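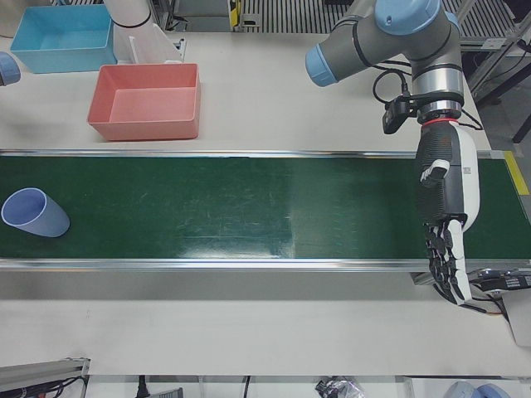

阮柏青

Wirilbridge 可循环餐具回收项目
分拣工位进展报告
报告日期:27/11/2020

一、本期范围

本期工作限于分拣工位的台面布置、输送带验收和第一轮杯具来料登记。清洗段与仓储段的进度另行报送。工位布局自八月定稿后未再改动,输送带横向跨过白色工作台,收料箱置于带体上侧的台面。

二、台面与输送带

带面为深绿色,上下两侧各有一条铝制导轨,下侧导轨外为灰色金属侧板。右端机架转角处贴有黄色胶带,作为对位基准,移动工作台后须按此复核。
带面有轻微划痕和浅色条纹。按 Ballwood 的验收条款,此类痕迹属于外观项,不计入缺陷,本期不申请更换。带面中部偏右反光较强,浅色杯具经过该区域时轮廓不易辨认。拟调整上方灯具角度,费用在现有照明科目内列支,不追加预算。

三、收料箱

现用收料箱为两只敞口矩形塑料箱,一只浅蓝色,一只橙粉色。浅蓝色箱收完好杯具,橙粉色箱收变形、开裂及待复检杯具。橙粉色箱紧靠上侧导轨,浅蓝色箱位置更靠上、靠左。两箱由 Yupanqui 供货,合同数量24只,已全部到货,其余存放于备件架。
箱体颜色与部分杯具同色系,登记时出现过按杯色归箱的误判。已在作业说明中补充一条:归箱只看杯况,不看颜色。

四、来料登记

第一轮计划登记2270只,分批投放,每批上限300只。首批已完成登记,其中251只判为完好,其余转入复检。
杯具均为锥形塑料杯,上带后多呈侧倒状态,杯口朝向不一。杯口朝左、杯底朝右且靠近上侧导轨的情形单独编为一类,因其杯身可能与导轨接触,需核对是否影响后续取放。该类目前样本不足,暂不给出比例。
登记表采用 Skukico 模板,字段包括批次号、杯色、杯口朝向、距导轨位置、杯况和归箱结果。模板中的“杯重”一栏本期停用,待电子秤校准后恢复。

五、偏差与处理

1. 登记进度落后于原计划一个批次。首批登记期间两次修订字段定义,已录入部分需返工核对,返工已结束。
2. 复检标准中“变形”一项缺少量化界限。拟以杯口圆度偏差作为判据,具体限值待清洗段提供洗后数据后确定。
3. 备件架标签与合同清单编号不一致,已按合同清单重新编号。

六、下期安排

完成灯具角度调整,并重新核查反光区域;继续投放其余批次;提交复检标准修订稿。工作台位置保持不变。下期如需增加第三只收料箱,将先提交台面尺寸核算,再行报批。

七、经费

本期支出限于收料箱尾款、带体验收和标签耗材,均在批准科目之内,无跨科目调剂。票据扫描件随附件一提交。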